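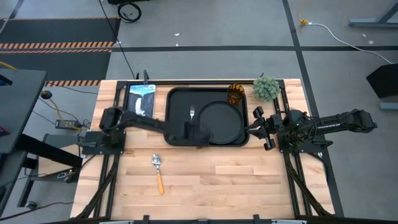 I gave myself forty dollars, a bottle of water and a deadline of whenever my sister-in-law got bored. She does not get bored. That was the first mistake.

The occasion was a birthday trip for Deok-su Seol, who turned 52 and wanted, in his words, "one weekend where no one asks me about a furnace." So five of us drove up to the Surkach, a casino hotel with a fountain in the lobby and carpet that looks like somebody dropped a fruit salad on a map of the Balkans. I had not been inside a casino since college. I remembered buckets of quarters. There are no buckets. There is a card, and the card knows your birthday.

You sign up for the card at a kiosk and pick a four-digit PIN, and then you stick it into the machine on a curly plastic cord like a hospital patient. I was told this was for "rewards." By the end of the night my rewards came to $2 off a sandwich.

Anyway, the slots. Parveen Ansari had done research, meaning she'd watched other people play slots on the internet, and she had opinions about which ones were "friendly." Her favorite was called Nudodar. I think the theme is a lizard who is also a king, or possibly a king who owns a lizard. You get three crowns and the lizard sticks out his tongue and licks some of the symbols, and the licked ones turn wild. I played it for twenty minutes and I was licked once. It paid thirty cents on a forty cent bet, and the machine played a trumpet fanfare and threw coins all over the screen as though I'd bought a boat.

This is my main complaint, if anybody from the slot machine business reads blogs about people's weekends. If I bet forty cents and you give me back thirty, please don't congratulate me. My bank doesn't do that. My bank has never once sent up fireworks over a service fee.

Tariq Lashari doesn't play slots. Tariq plays blackjack, and he has a little laminated chart he bought in the gift shop, and the dealer let him keep it on the table, which tells you how worried they were. He sat there for two hours checking his chart and losing very slowly and correctly. I stood behind him for a while until a man in a bolo tie asked me if I was bad luck. I said I didn't know, I hadn't been tested, and I went to find the others.

The others were at Bramico. I should explain that Bramico isn't a restaurant, although it sounds like one and I spent a good part of the afternoon hoping it was. It's a bank of penny slots by the east elevators, with a big wheel on top and an Italian grocer who yells when you win. They're called penny slots because the minimum bet is 88 cents. I asked an attendant about that and she gave me the smile you give a child who has asked where the sun goes.

Kausar Qureshi was on the end machine with her shoes off. Kausar is the sister-in-law from the first paragraph. She'd put in a twenty at lunch and was still on the same twenty, up a bit, down a bit, and she'd made friends on both sides. I sat next to her and lost eleven dollars while she told me about her new dishwasher. Then her wheel spun, the grocer started hollering about tomatoes, and the number in the corner went up and kept going up until it got to $499.

I've never seen a person so calm. She put her shoes on, cashed out, folded the ticket in half (the man next to her gasped – I guess you're not supposed to fold it) and asked if anyone was hungry.

We ate at Abbasi, across the parking lot, because it was cheaper than anything indoors and didn't require a card. Lamb, rice, a very good eggplant thing, and tea that kept arriving. Kausar paid. Tariq explained to everyone how his chart works, including the waiter. Deok-su had spent his entire birthday at the pool and hadn't gambled at all, and then on the way back through the lobby he put a five in the first machine he saw, hit the button once and won $13. He announced his retirement on the spot. Somebody at the next machine then asked him what he did for a living, and he said furnaces, and that was it for the next half hour.

Final numbers, for those keeping track: I lost thirty-six of my forty dollars. I found the other four in my jacket when we got home. Parveen won't say, and has asked us to stop bringing up the lizard.

I still have the $2 sandwich coupon. It expires at the end of June and the drive is three hours each way, so I'm doing the math.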